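Baltside Oilcloth Tablecloth -- Bottle Green Floral

Sold by the length, cut to order
Price: £2 per 10 cm
Weight: 273 g per square metre
Minimum cut: 200 cm
In stock

We have been selling the Baltside cloths since we first opened the shop on Coughlan Street, and of all the patterns that have come and gone this is the one people write to us about. It's a deep bottle green with a scattering of flowers, the sort of thing your gran might have had on the kitchen table (mine did, in a mustard that I still miss!), and it seems to suit old pine and painted legs equally well.

The cloth is cotton underneath with a wipeable coating on top, so it hangs softly at the corners and doesn't stick out like cardboard. It will arrive with creases from the post, I'm afraid. Lay it out somewhere warm overnight and most of them will drop by breakfast -- a hairdryer on a low setting, held well back, will see to the stubborn ones. Please don't iron it, not even through a tea towel. We have had some very sad emails.
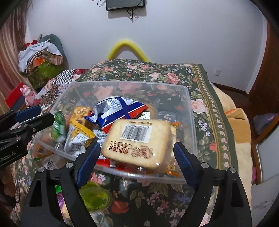

For measuring, take the length of your table and add the drop you'd like at each end. We find a hand's width is plenty for everyday use, and a little more looks lovely if you're having people round. The roll is one width only, so if your table is very broad have a look at the Lumholm range, which comes wider but in plain colours.

Cleaning couldn't be much simpler. A damp cloth and a drop of washing-up liquid will do for nearly everything. Turmeric, beetroot and felt pen want wiping up straight away, and hot pans should always go on a trivet.

Cut lengths can't be returned unless there's a fault, so do send for a sample first if you're unsure of the green. Samples are free, and Conall Ó Briain in our cutting room posts them out most afternoons. The next roll is due in December, and if you need several pieces to match it's best to order them together.

Pattern number: 249
Backing: cotton
Edges: cut straight, unhemmed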